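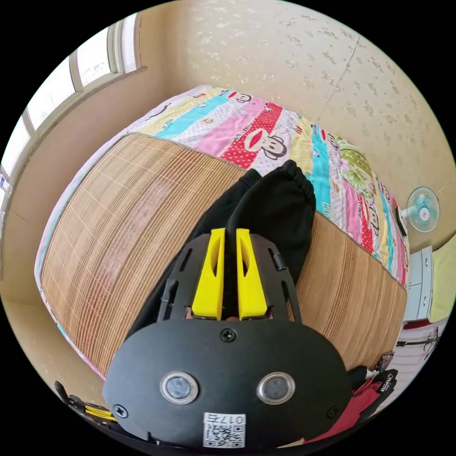 Temps de lecture : 5 min

Caractérisation des dépôts sauvages de déchets le long d'un ruisseau périurbain : le cas du Skernier à Postunbridge

Rapport de projet, deuxième année, option gestion des milieux
Auteur : Fletcher Trevaskis
Version remise le 17 juil. 2019

12 partages · 3 commentaires

1. Contexte et objectif

Le Skernier traverse la commune de Postunbridge du nord au sud avant de rejoindre la plaine agricole. Ses berges relèvent de trois gestionnaires différents : la commune pour la partie amont, un syndicat de rivière pour le tronçon central, des propriétaires riverains en aval. Cette répartition complique l'enlèvement des dépôts, dont le signalement transite par des services qui n'utilisent pas le même formulaire.

Le projet vise à établir un état des lieux reproductible des dépôts visibles, à en décrire la composition et à tester une relation simple entre leur localisation et l'accessibilité des berges aux véhicules. La qualité chimique de l'eau n'a pas été étudiée.

2. Zone d'étude

Le linéaire retenu a été découpé en 8 tronçons, numérotés T1 à T8 de l'amont vers l'aval. Les limites correspondent à des repères identifiables sur le terrain (ponts, passerelles, confluences de fossés). Les tronçons sont donc de longueur inégale, ce qui interdit de comparer directement les effectifs bruts ; les résultats sont exprimés en classes de densité.

T1 et T2 longent un lotissement. T3 à T5 bordent la zone artisanale de Trestard, desservie par une voie en impasse. T6 est boisé et fermé par une barrière. T7 et T8 traversent des prairies de fauche.

3. Méthode

3.1 Relevés

Chaque tronçon a été parcouru à pied sur les deux rives, sur une bande de trois mètres à partir du haut de berge. Un dépôt est défini comme un ensemble de déchets contigus d'un volume estimé supérieur à celui d'un sac domestique. Les déchets isolés (emballages, canettes, mégots) ont été exclus du comptage et seulement notés en présence/absence.

Pour chaque dépôt, la fiche comporte la position, la rive, le volume estimé par classe, la catégorie dominante, la distance au point d'accès carrossable le plus proche et l'état apparent de recouvrement par la végétation. Ce dernier critère sert d'indicateur grossier d'ancienneté. Une première campagne a été menée en janvier, végétation basse, afin de limiter les défauts de détection. Un second passage au printemps a porté uniquement sur T3, T4 et T5.

3.2 Catégories

Cinq catégories ont été retenues : gravats et inertes, déchets verts, encombrants, textiles et literie, divers. La catégorie « divers » regroupe les dépôts où aucune fraction ne dépasse visuellement la moitié du volume. Une première grille, plus détaillée, a été abandonnée après essai sur T1 : deux opérateurs classaient trop souvent le même dépôt différemment.

3.3 Traitement

Les positions ont été reportées sur un fond au 1:1000 fourni par le bureau d'études Hämmerli, puis saisies dans un tableur. La distance à l'accès a été mesurée sur plan et non sur le terrain. L'erreur associée n'a pas été quantifiée, mais elle reste faible devant la largeur des classes.

4. Résultats

La campagne de janvier a permis de recenser 36 dépôts. La distribution est très hétérogène. Les tronçons T3 à T5 se situent dans la classe de densité la plus élevée, T6 dans la plus basse. T1 et T2 présentent des densités intermédiaires, avec une nette dominance des déchets verts, localisés pour l'essentiel derrière les clôtures de fond de jardin.

Les gravats dominent à Trestard. Ils sont presque toujours déposés en haut de berge, au contact de la raquette de retournement, et glissent ensuite vers le lit – deux embâcles partiels ont été notés à l'aval immédiat. Les encombrants sont plus dispersés. La catégorie textiles et literie est peu représentée en nombre, mais elle pose un problème particulier : les tissus gorgés d'eau s'accrochent aux racines d'aulne et retiennent les autres débris.

La densité décroît avec la distance à l'accès carrossable. La relation est nette pour les gravats, plus faible pour les encombrants et absente pour les déchets verts, apportés à pied ou en brouette depuis les parcelles voisines.

Le second passage a montré de nouveaux dépôts sur T4 uniquement. Sur T3 et T5, les fiches sont inchangées, à l'exception d'un dépôt de T5 devenu difficile à délimiter sous les ronces.

5. Discussion

L'effet de la barrière de T6 ne peut pas être isolé de celui du boisement. Une comparaison avec un tronçon boisé ouvert serait nécessaire, mais il n'en existe pas sur le linéaire étudié. De même, l'estimation visuelle des volumes sous-évalue probablement les dépôts anciens, en partie enfouis.

Le seuil du sac domestique s'est révélé commode sur le terrain, moins à l'analyse. Il écarte une part des apports diffus de T7 et T8, où les films agricoles sont fréquents mais fragmentés. Une mesure par transect conviendrait mieux à ce type de déchet.

6. Recommandations

– Fermer la raquette de Trestard en dehors des heures d'activité, ou la réduire par des blocs.
– Adopter une fiche de signalement commune aux trois gestionnaires, sur la base de celle de l'annexe A.
– Informer les riverains de T1 et T2 sur le dépôt de tontes en berge, qui favorise l'érosion par étouffement du couvert.
– Refaire le relevé complet en période hivernale, avec le même découpage.

Annexe A : fiche de relevé
Annexe B : tableau des dépôts par tronçon
Annexe C : carte de localisation

3 commentaires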